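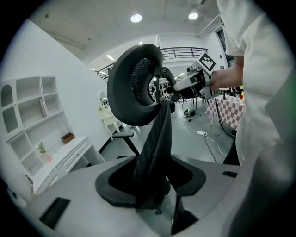

## The Peromdale

Hélder Carrilho said the chair would change my life, and I told him I'd been hearing that about chairs since I was nineteen.

He had it by the headrest when he said this. Hélder can't leave a chair sitting on its own feet if there's someone around to be sold on it. He wanted me to look at the mesh. It was black mesh, up the back and again in the headrest, and I had seen mesh before. I had seen it on screen doors.

"Look at the weave," he said.

"I'm looking at it."

"It breathes."

"Does it have to?"

The model was called the Peromdale. I asked him what a Peromdale was and he said it was the name of the chair. I asked what it was before it was the name of the chair and he said I was being difficult. I looked it up that night. As far as I could find, it wasn't a town or a tree or anybody's grandmother. Somebody at Flornden Seating had put some letters in a row until it sounded like a place with sheep.

I should explain how a chair got into it at all. I write the crossword for two small papers and the horoscope for one of them, and I had been doing both from a kitchen chair for four years. My back had started to hurt in June. I mentioned it to Hélder once, on the stairs, with a bag of oranges in each hand. He lives above me, and he used to sell for Flornden until they let him go, and he still talks like he's on commission. By the weekend he had talked himself into my back room.

The back room was my aunt's idea, years ago, when it was still her apartment. She had one wall done over in white shelves, all cubbies, no two of them the same size if she could help it, some with arched tops like little chapels. There's an arch at the end, too, as if you might need to go and think about your sins. Under the shelves she put a white desk with two drawers, one on top of the other, grooved across the front so the dust has somewhere to live. She never worked at it. She used to stand in the doorway and tell people it was the study.

I had never worked at it either. I don't trust a room that was built to be looked at.

"This is the problem," Hélder said, meaning the desk. "You've got this, and you sit in there with the toaster."

"I like the toaster."

"The chair goes here. You sit here. Give it one month."

He told me what it cost new and I laughed, so he told me what he wanted for it: 242 dollars. I asked why 242. If a man asks for 240 I know he's rounding, and if he asks for 250 I know he's hoping, but 242 meant there was a story, and I didn't want the story. I got it anyway. He had paid 300 with his discount and was taking off a little for every year, plus something for a scratch I never did find. He'd worked it out on paper. He offered to show me the paper.

"And the warranty?"

"Forty-eight months."

"From when?"

He looked at the arch.

"So it's run out."

"It's a good chair, Nina. It doesn't need a warranty."

That's what they say about the ones that need it. I told him I'd try it for a month and pay him at the end if I was cured, and he shook my hand very hard, like we had both signed something.

The first week I didn't sit in it at all. I'd pass the door and there it would be, the headrest tipped up as if somebody invisible had just asked it a question. It had a padded ring around the mesh, quite thick. It looked like something you'd rest your head on in order to be told bad news by a dentist. I did the crossword in the kitchen. My back hurt, and I was pleased, in a small mean way, because it meant the kitchen chair and I were still on the same side.

The second week I sat in it to write the horoscope, since the horoscope doesn't matter. The seat was padded and came up at the edges. I felt like soup. I wrote that Capricorns would come into an unexpected comfort and should ask who was paying for it.

Hélder came down with a wrench.

"You've got it too low," he said.

"I've got it where you left it."

"I left it where it goes for me."

He fiddled. He made me sit, stand up, sit. He put his hand flat in the air next to my elbow and compared it to the armrest like a man checking a picture for level. He talked about the Cunha method, and when I asked who Cunha was he said Cunha had trained everyone at Flornden. Cunha believed you could tell a person's whole history from how they lowered themselves into a seat.

"And what's mine?"

"He'd say you don't believe it's going to hold."

"Cunha never met me."

"He met a lot of people, though."

I said I'd like to know what became of Cunha, with a gift like that. Hélder turned the wrench over and said he'd gone to Nodstead, to the outlet store, and then they closed the outlet store. After that he didn't know. They'd let them all go the same spring. Cunha first.

I didn't have anything to say about that, so I sat down again and told him the armrest was better. It may have been. He'd been at it for half an hour and somebody had to say so.

When he'd gone upstairs I went through the desk drawers. I don't know why I picked that evening. I'd had the place for years and opened them maybe twice. In the top one were my aunt's good scissors and a box of envelopes gone yellow at the flap. In the bottom one was a pad of paper with a list on it, in her handwriting:

- call about shelf
- lamp?
- chair

It had no date on it. Under "chair" she had drawn a line, and under the line there was nothing, so either she'd finished the list or she'd been called away to the phone.

I want to be clear that I don't go in for signs. I write them for a living, and I know what goes into them. If you open enough drawers, you'll find the word "chair" in one of them, the same as you'd find "stamps" or "Gloria." I put the pad back. Then I took it out again and stood it up in one of the little arched cubbies, because the paper was nice and I could use it.

By the third week I was doing the crossword in there. I had reasons. The toaster had started giving off a smell, and the light in the kitchen is bad after four. I told Hélder it was the light. He nodded for a long time.

"How's the back?"

"It's the same."

"The same as what?"

"As backs."

He wanted to know did I use the headrest. I said I didn't see how anyone could work leaning back like that. He said you weren't supposed to work leaning back, you were supposed to stop, and then lean back, and then go on. I said that sounded like something Cunha would say. He said it was, and he went up early.

I tried it that night. I'd been stuck on a corner, a six-letter word with a J that I should never have allowed, and I stopped, and leaned back, and put my head against the mesh. It gave a little. From there you can see the tops of the shelves, where my aunt's painter had missed a strip, a good long one. She must have gone her whole life without seeing it. You'd have to be sitting down.

I didn't get the word. I tore out the corner and did it over with an S.

At the end of the month Hélder knocked, and he had the paper with him, the one with the sums on it. He'd folded it very small. I said before we talked about money I'd like it on the record that I was not cured. It still hurt in the mornings, and once on a bus.

"But less," he said.

"I couldn't swear to less."

"But you're keeping it."

I told him I would give him 240. He said it was 242. I said there was no scratch, I had been over every inch of that chair with a flashlight, so if anything he'd undercharged me, and I didn't do business with people who couldn't find their own scratches. He came in to show me. He got down on the floor with his cheek almost on the concrete and looked at the base for some time, then he asked if I could bring the lamp.

"I haven't got a lamp in here," I said.

"You should have a lamp," said Hélder, from under the seat. "I know a guy."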